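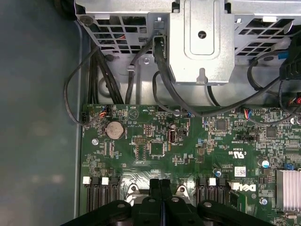

Old desktop with the side off, green motherboard and all.

Filed under: Home & Money, Grumbles

My neighbour Skye Haldane rang me in a bit of a state because her computer had told her it was going to die. It hadn't said that, of course. It had said something about updates and support and how she might like to think about a new device, with a nice blue button underneath. She is a retired piano teacher who writes letters, does her bank account and looks at pictures of other people's gardens. She had already got as far as picking out a laptop and wanted to know whether the one at twice the price was "the proper one".

I am suspicious of anything that announces its own death and offers to sell you the replacement in the same breath. I said so. She said I was suspicious of everything, and that I'd once accused the milk of being smaller.

The milk was smaller.

Anyway, it set me off thinking about how long things are supposed to last, and who gets to decide. I've been keeping a folder of these little notices. The boiler people write every spring to say my boiler is "approaching the end of its recommended service life". Recommended by whom? The letter doesn't say. It's a boiler. It comes on when it's cold and goes off when it isn't. I asked the man who services it and he shrugged and said he'd got the same one at his mum's.

Then there's the kettle. The last one was a Wesano, bought in Clirnasholm on a wet Saturday when the old one finally tripped the electrics. It came with a leaflet telling me to replace the filter every month and a website where I could buy filters. The filter is a bit of mesh. I have rinsed it under the tap ever since and I remain alive.

I don't want to be the man who says everything was better made in the old days, mostly because I remember the old days. We had a twin tub that walked across the kitchen floor, and a car that wouldn't start if there was mist. My father spent half of every weekend underneath something. A lot of what gets called "built to last" is only the stuff that happened to survive, and we've forgotten the heaps of rubbish that went in the skip. So when somebody shows me their gran's mixer and says they don't make them like that any more, I wonder how many of the others caught fire.

But I do think something has shifted, and it's to do with the telling. A twin tub never sent you a message. It broke or it didn't. You found out when the water came under the door. Now the thing can be working perfectly well and you still get told it's finished, and the odd part is how many of us believe it. Skye's computer starts up. It prints. It's slow, but so is she, by her own account, and she isn't planning to replace herself.

To be fair to the other side (I do try), the security business is real. If a computer stops getting its updates then sooner or later it's not a clever place to keep your bank details, and I wouldn't tell anybody otherwise. What I object to is the jump. There's a lot of ground between "this will need sorting out" and "spend a month's pension", and the message with the blue button doesn't mention any of it. It doesn't say you might be able to put different software on. It doesn't say a bit more memory might cheer the old thing up. It doesn't say there's a shop in Lamont Street where a woman called Clara will look at it for 15 pounds and tell you the truth.

I know she'll tell you the truth because she told me to throw my printer away. I'd carried it all the way there in a shopping bag and she didn't even plug it in. I was quite put out. I had prepared a speech about repair.

So I'm not blindly in favour of mending, either. I have read the articles about it, the ones with the lovely workbenches and the enamel mugs, and I don't altogether trust them. They never seem to cost up the time. I once spent 6 hours on a toaster, over two evenings and most of a Sunday morning, and at the end of it I had a toaster that did one side. My wife said it was a lot of trouble to go to for half a piece of toast. I used it for a year on principle, turning the bread round.

And the right to repair people, who I mostly agree with, do talk as though we're all itching to get a screwdriver out. Most people aren't. Most people want the thing to work and to be left alone. That seems to me a perfectly decent thing to want, and I'd like to see more makers try selling it. A phone that says on the box "we will leave you alone for ten years" would have my money tomorrow - though I'd want it in writing, and I'd want to know who was signing.

What I told Skye in the end was to do nothing for a bit. Close the laptop page, carry on with the gardens, and take the computer to Clara in May when her nephew's over with the car. If Clara says it's had its day, fine, buy one, and buy the cheaper one, because I looked at the two of them side by side and as far as I could make out the extra 200 pounds got you a different colour lid and a word with "Pro" in it.

She says she'll think about it. She also says the message has come up again, with a picture this time of a young couple laughing at a laptop on a sofa. I've never laughed at a laptop on a sofa. If anyone has, I'd be interested to know what was on it.

The boiler letter is due any day now. I'll put it in the folder with the others.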